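Filed under: Local Business | People at Work

Print this article | E-mail to a friend

Wiring Durnstead, one old house at a time

Stella Swai has been running network cable through other people's walls for most of her working life. She started out as a helper on office jobs in Grumgate, pulling line above drop ceilings, and moved to Durnstead when her mother got sick. She meant to stay one winter. Her company, Laizer Cabling, now does mostly private homes, and most of those were built before anybody had a telephone.

We met at her kitchen table at 7 in the morning, before her first call of the day. She had coffee going and a drill battery charging next to the toaster.

"People call me about the wifi," she said. "They say it drops in the back bedroom. They've already bought two or three of those little boosters. I tell them I can come look, but what I'm going to suggest is a cable."

Her reasons are practical. The older houses in Durnstead have plaster over metal mesh, and some have chimneys running up the middle that block a signal from one side of the house to the other. One customer on the hill was paying for the fastest plan sold in town and getting almost none of it at his desk. 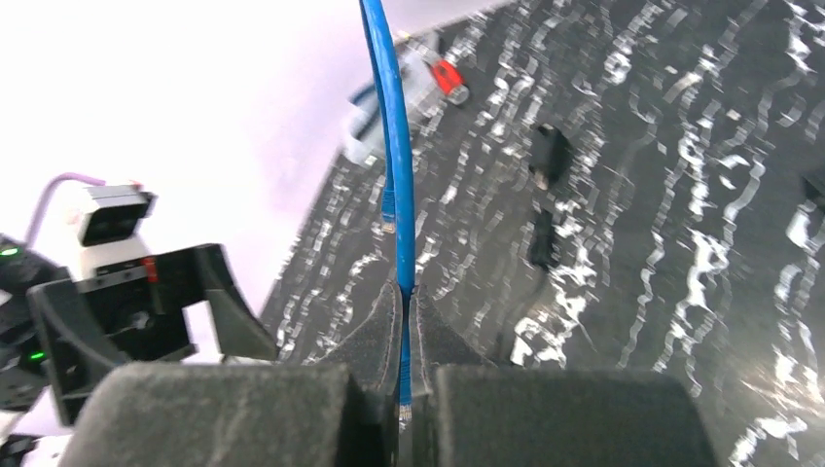 A blue Ethernet cable and its plug.

"He was 59 feet from the router with a chimney in between," Swai said. "We went down through the closet, along the basement and up behind the desk. It took a morning. I charged him $260 and he asked me if that was all."

She does not like to fish cable through an outside wall if she can avoid it. The insulation gets in the way, and in her view the hole is never sealed as well as it was before. Closets are her favorite route. Old laundry chutes are even better, and she asks about them on the phone.

The part of the work she is fussy about is the ends. She learned to put plugs on from Subira Waweru, who ran the crew in Grumgate and made new helpers redo any plug that failed a tug.
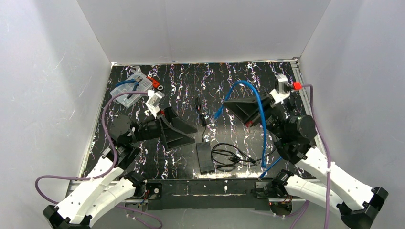

The black tabletop with its wavy lines, between white walls.

Waweru is retired now and lives two streets over from Swai. I called her that afternoon.

"Stella was slow," Waweru said. "I didn't mind slow. The fast ones left me a building full of bad ends, and then I was up a ladder at night finding them. She'd lay the wires out flat, look at the colors, look again, and then crimp. I think she did 200 of them before I quit checking."

Swai remembers the ladder part differently. "She had me up the ladder," she said. "She held the flashlight."

Both women have opinions about slack. Waweru left a generous loop at each end, enough to cut off a bad plug and start over more than once. Swai leaves even more, and has been teased for it by electricians.
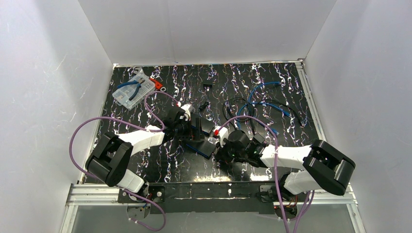 Purple cable looping from the arm on the left.

"Cable is cheap," she said. "Opening a wall twice is not." She also won't bend it tight around a corner or staple it down hard. If a customer wants it to lie perfectly flat along a baseboard, she uses a plastic channel and charges for the channel.

The business has not always been steady. Her first year she had 40 jobs, and several of those were for cousins. What changed things was the Wedetti building, the old shoe factory by the river, when the owners divided it into apartments and small offices. They hired her for one floor and then kept calling. She bought a second van with that money and took on a helper, her nephew, who lasted until he found something indoors with regular hours.
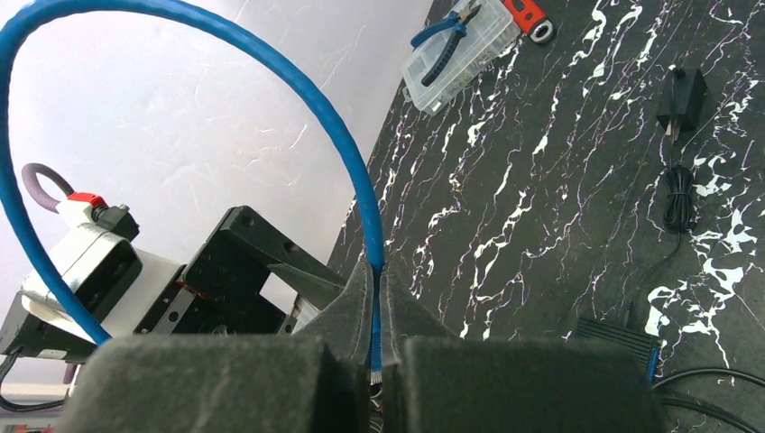
She would hire again if the right person came along. She wants someone who will crawl under a porch in December and who can talk politely to a homeowner while covered in dust. Experience matters less to her. "I can teach the cable part," she said. "Subira taught me, and I didn't know anything."

I asked what she tells people who want to do a run themselves. She said she tells them to go ahead. A single line from a basement to the room above it is not hard work, and the tools don't cost much. She asks them to stay away from the power lines, buy more cable than they measured for, and write down at both ends where it goes.

"That last one they skip," she said. "Then I come by in a few years and there are six lines in the basement and they all look the same."

Her own house, she admitted, has one cable. It goes to the television. She has been planning a second for her office upstairs, and the hole in the floor is already drilled, with a sock stuffed in it to keep out the draft.

She finished her coffee, unplugged the battery and went out to load the van.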